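Nustalard Practice Rooms: Your First Evening With the Two-Arm Kit

Written by Hadiza Olatunji. Tested on version 2 of the room pack, on a desktop machine of no distinction.

The Nustalard kit is a simulator for people who want to drive a two-armed household robot and would prefer to break a pretend house first. Hivwood sells it as a download with a set of furnished rooms, a robot model, and a manual whose index has an entry for "joy" but none for "joystick." I have been using it since March. These are the steps I wish I'd had on the first evening.

What you need

A computer with a proper graphics card, a game controller with two sticks, and a chair you don't mind leaning forward in. The full install comes to 34 gigabytes. Start it before dinner.

Step 1. Install the rooms before the robot

The installer offers them in the opposite order. Ignore it. If the robot goes in first, it loads into a void and falls, and you get to watch the height readout go down for as long as you like. Install the room pack, restart, then add the robot.

Step 2. Pick the room called Rey

There are grander rooms. Nunmont has a staircase, and you should stay away from it for at least a week. Rey has a plank floor and a flat place to park, and the manual's first exercises all assume you are in it.

Step 3. Set the controller

Open Controls, then Arms, then Mapping. Out of the box, the left stick moves the right arm. Rostyslav Hutsuliak at the Hivwood help desk told me this was "more natural from the front," and perhaps it is, if you plan to stand in front of a robot that doesn't exist. Switch it over. Then turn the arm speed down to the lowest setting and leave it there until you've stopped swearing.

Step 4. Change to the body view

Press the view button until you are looking out over the robot's own shell with the arms coming up ahead of you. Your sense of up and down will take a minute to settle. Walls lean. Doors head off at angles no carpenter would sign for. Find the floor first and work out the rest from there.

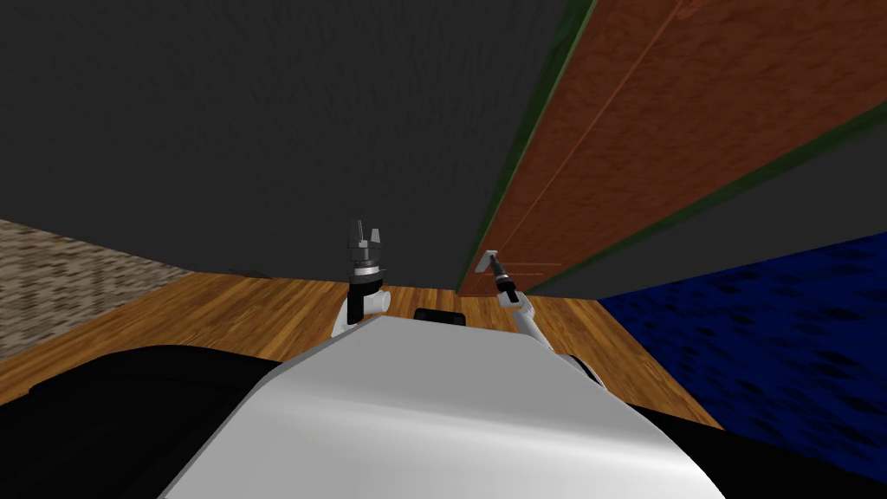
Body view in the simulator: left gripper upright and open, right gripper close to the low point of the wood panel.

Hold the left arm still and move only the right one. The temptation is to drive both at once, like a conductor. Bring the right tip slowly toward whatever you have chosen as a target, stop short, and back off along the same path. Repeat until it's boring. The thing to learn is depth, which this view is stingy with. A tip that looks as if it's touching may have a good hand's width to go, so tilt the view a little before you commit.

Step 5. Open and close

The triggers work the grippers. Squeeze halfway and wait. There is a small delay, and new drivers fill it by squeezing harder, then get the whole lot delivered together. Firouzeh Kordestani, who runs our evening group, makes beginners say "jaw" out loud before each press. I found it humiliating and it cured me in one session.

Step 6. Save the run

Press Save before you press Reset. The two buttons sit side by side and are the same shade of gray. The log holds 1000 runs and then starts writing over the oldest ones without asking.

If something goes wrong

Arms frozen: the controller has gone to sleep. Wake it and re-center the sticks.

Error 1240: the room pack and the robot are different versions. Update both.

Robot facing the ceiling: press Home twice. Once does nothing, for reasons the manual keeps to itself.

Is it worth the money?

For learning two arms at home, yes. The textures are plain and the menus were arranged by someone in a hurry, but the arms behave consistently, and that matters more to me than nice curtains. Try the trial first, and do Step 3 before you form an opinion.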